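Paper's finally up, so a thread on the least glamorous thing I've ever spent a year on: teaching a robot when to stop looking at the laundry and pick it up.

1/ The usual recipe: show a policy lots of people doing the task, let it copy them, hope. We had 2632 demonstrations of putting clothes into baskets. I have watched more of them than is good for a person.

2/ The trouble is the pauses. People driving a robot stop to think. The policy can't tell thinking from doing, so it learns to stand over a sock like it's at a graveside. One run lasted 19 minutes. Kolbrún Arnardóttir timed it and then went for lunch.

3/ The obvious fix is to cut every pause out. We tried that first, in March, with great confidence. The robot became very decisive and very bad. It grabbed at the spot where a shirt would have been if the shirt had been in the last house.

4/ So some pauses matter. Olumide Onuoha's idea was to keep the ones just before a grasp and throw away the rest. I said it was too simple. He has the email and likes to read it out.

5/ We call the filter Nekine. It's a small model that scores each pause by how much the next movement depends on what the camera saw during it. High score stays, low score goes. That left 2389 demos with anything useful in them. The others were mostly people scratching their noses, as far as I can tell.

6/ Result: trained on the filtered set, the policy dithers much less and doesn't grab at thin air any more than it did before. It's also quicker to train, which pleased Sarita Ahuja, who looks after the compute and had stopped answering my messages.

7/ Where it still struggles is dark cloth.

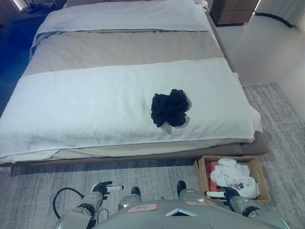

8/ A grasp needs an edge, or a fold, or something the policy can treat as a corner. White stuff gives it all of those in shading. The black thing heaped on the white blanket gives it a lovely sharp outline and next to nothing inside, so Nekine scores the pause before the reach very high and the policy still picks a poor spot. Knowing when to look isn't much help if there's so little to see. Ibrahim Lawal has views on depth sensing and will share them if you stand still.

9/ Also not solved: duvets. We left them out of the paper. A reviewer noticed.

10/ Things I'd do differently: label the pauses while people are driving, instead of asking them weeks later what they were thinking. The commonest answer was "nothing".

11/ Code is out, with the filter weights and the demos. The readme is by Somtochukwu Nwachukwu and so makes sense. The comments in the data loader are mine - sorry.

12/ Happy to answer questions, except the one about whether it can do my washing. My mother has already asked.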